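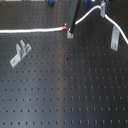 타공판의 금속 고정구를 따라 흰색 케이블을 배선하는 작업. 왼쪽 아래 홀더는 비어 있다.

작업실 배선 정리 요령: 로봇 배선 시험에서 얻은 권고 사항
Tarmont 생활기술연구소 작업환경 자료실

본 자료는 연구소가 Zalari 과제에서 수행한 케이블 배선 시험의 결과를 가정 및 소규모 작업실에서 활용할 수 있도록 정리한 것이다. 시험의 목적은 로봇이 유연한 케이블을 고정구에 차례로 끼우는 작업에서 실패가 어느 단계에 집중되는지를 파악하는 데 있었다. 손으로 작업하는 경우에도 동일한 문제가 발생하므로, 관련 항목을 작업 요령의 형태로 옮겨 적는다.

시험 방법
시험은 Hullotton 작업동에 설치한 타공판에서 진행하였다. 고정구의 위치와 각도를 바꾸어 가며 총 802회의 배선을 시도하였고, 이 가운데 315회에서 한 군데 이상의 고정구에 케이블이 완전히 들어가지 않았다. 판정은 배선을 마친 뒤 케이블을 가볍게 당겨 이탈 여부를 확인하는 방식으로 하였다. 케이블이 고정구 위에 얹혀 있기만 한 상태도 실패로 기록하였다.

결과 요약
실패는 직선 구간보다 방향이 바뀌는 구간의 고정구에서 많았다. 앞쪽 고정구를 지나치게 팽팽하게 통과한 케이블은 다음 고정구에 이르러 여유가 부족하였고, 억지로 밀어 넣는 과정에서 이미 끼운 부분이 빠지는 일이 반복되었다. 반대로 여유를 많이 남긴 경우에는 굽은 부분이 판에서 들떠 고정구 입구를 벗어났다. 집게가 케이블을 잡는 위치도 결과에 영향을 주었다. 고정구에서 먼 곳을 잡으면 케이블 끝이 흔들려 홈을 찾지 못하였다.

작업 요령
1. 고정구를 조이기 전에 케이블을 판 위에 대략 늘어놓고 지나갈 길을 정한다. 고정구의 홈은 케이블이 들어오는 방향과 나란하게 맞춘다.
2. 나사는 처음에 가볍게만 조인다. 배선을 마친 다음 각도를 조정하고 완전히 조인다.
3. 한쪽 끝에서 시작하여 순서대로 끼운다. 양 끝을 먼저 고정하면 가운데에서 길이를 맞추기 어렵다.
4. 고정구 바로 옆을 잡고 홈에 수직으로 누른다. 손가락이 홈을 가리는 경우에는 잡는 쪽을 바꾼다.
5. 방향이 바뀌는 곳에서는 케이블을 완만하게 돌린다. 급하게 꺾인 자국이 생겼다면 직전 고정구에서 빼내어 다시 끼운다.
6. 기준 위치에 색 테이프를 감아 둔다. 시험에서는 표식이 첫 번째 고정구 옆에 오도록 맞추는 것만으로 뒤쪽 구간의 여유 길이가 일정해졌다.
7. 고정구 하나를 마칠 때마다 가볍게 당겨 본다. 마지막에 한꺼번에 점검하면 앞 구간까지 다시 풀어야 할 수 있다.
8. 쓰지 않는 고정구가 케이블의 경로에 걸리는지 살핀다. 걸린다면 떼어 내거나 옆으로 옮긴다.

타공판의 관리
같은 구멍에 나사를 반복하여 조이고 풀면 표면의 도장이 벗겨질 수 있다. 벗겨진 부위는 마른 천으로 닦고 방청제를 얇게 바른다. 녹이 번진 구멍에는 하중이 걸리는 고정구를 달지 않는다. 전원에 연결된 케이블은 반드시 전원을 차단한 뒤 옮기며, 피복이 갈라진 케이블은 정리하지 말고 교체한다.

적용 범위
시험에는 한 종류의 굵기만 사용하였다. 납작한 케이블이나 심선이 단단한 케이블에는 5번과 6번 항목이 그대로 맞지 않을 수 있다. 굵기를 달리한 후속 시험은 Chauhan 작업동에서 11월에 시작하며, 결과는 본 자료의 개정판에 반영한다.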